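Pitside: a little dataset of stone fruit tasting notes

Hi, and thanks for stopping by. Pitside is my collection of tasting notes on peaches, plums, apricots, nectarines and cherries, typed up from a pile of notebooks I kept next to the fruit bowl. I started it to settle an argument with myself over whether early peaches are worth buying (still not settled), and then it got big enough that a couple of people asked for a copy. So now it has a README.

What you get

There are 245 rows in notes.csv, one row per piece of fruit. Not per bag, per piece! If I ate three plums out of the same bag and wrote all three down, that's three rows with the same bag_id. Of those rows, 173 have a full set of scores and the rest are missing at least one. I left the blanks blank. Please don't read them as zeros, I did that myself once and it made apricots look terrible.

The columns

fruit – peach, plum, apricot, nectarine, cherry, or other. "Other" is mostly pluots, and one thing a stall sold me as a peacotum that I still have doubts about.

variety – whatever the sign said. Signs are wrong a lot. If there was no sign this says unknown, and I did not go back and guess.

source – market, store, tree, or gift.

month – just the month. I used to write the whole date but my notebooks from the first summer only say things like "July, hot," so I cut everything down to match.

sweet, sour, juice – scores from 1 to 5. A 5 for juice means I had to stand over the sink.

cling – does the flesh hang on to the pit? Free, semi, or stuck. This is the column I care about most and it's where the name comes from.

comment – free text, lightly cleaned up. I took out shopping lists and phone numbers and left in the complaining.

Where the fruit came from

Most of it I bought within a bike ride of my apartment. The market on Drutance Street is the big one, open mornings from May through the first frost, and it has the best plums by a mile. The store rows are nearly all from Nuchit, the grocery near my work, where the peaches are fine in August and like wet chalk in May. The tree rows come from an old apricot behind my building that gives a real crop every other year if the squirrels feel generous.

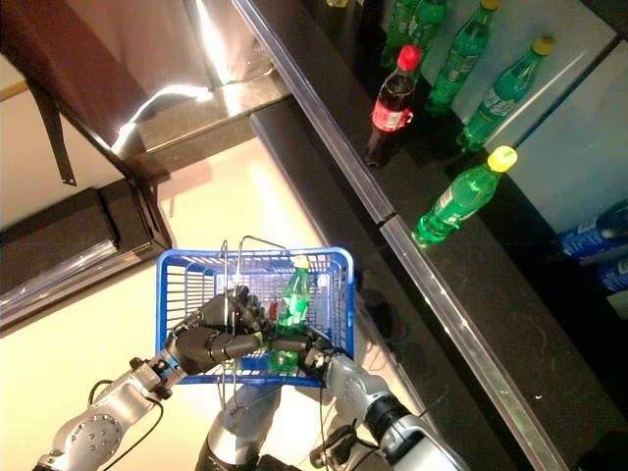 Can I compare scores from the first summer with later ones?

Only loosely. I changed how I scored sourness after the first 66 rows, when I noticed I was giving almost everything a 3. Those rows have old_scale set to 1, so filter them out if you're doing anything with the sour column. Sweet and juice stayed the same the whole way through.

Ripeness, or my lack of patience

I'm not good at waiting. Plenty of these fruits were eaten a day or two before they should have been, and it shows in the scores. For the later notebooks I added a days_on_counter column, which helps some, but I only remembered to fill it in when the fruit sat somewhere I could see it. Fruit that went in the fridge has a blank there. Also, I run warm and so does my kitchen, so two days on my counter may be three on yours.

If you want to try one quick thing, plot juice against days_on_counter for just the peaches. It's a pretty little hump. Nectarines don't do it nearly as much and I'd love to hear why.

Known problems

One taster, one mouth. I also like sour things more than most people I've eaten with, so a plum I call "perfect" might make your face fold up.

Cherries are thin. There are only 16 cherry rows, mainly from one June, and I lost steam writing down single cherries. Who wouldn't?

Spelling of varieties is a mess. I ran everything through Mirarik, a small cleanup script I wrote for an old seed list, and it catches doubled letters and stray capitals. It does not know that "Sta Rosa" and "Santa Rosa" are the same plum. There's a file called aliases.txt with the ones I fixed by hand – send me more if you spot them.

The comment column has commas in it. Everything is quoted properly now, but the April version wasn't, so if your rows look chopped up grab the newer file.

Using it

Do whatever you like with it. Teach with it, chart it, argue with it. A link back is nice. I would not build a business on it.

To do

Scan the notebook pages with the little drawings of pits
Split "other" into real names
Add the frozen cherries?? (probably not)
Fill in cling for the nectarines from notebook two, if I can read my own writing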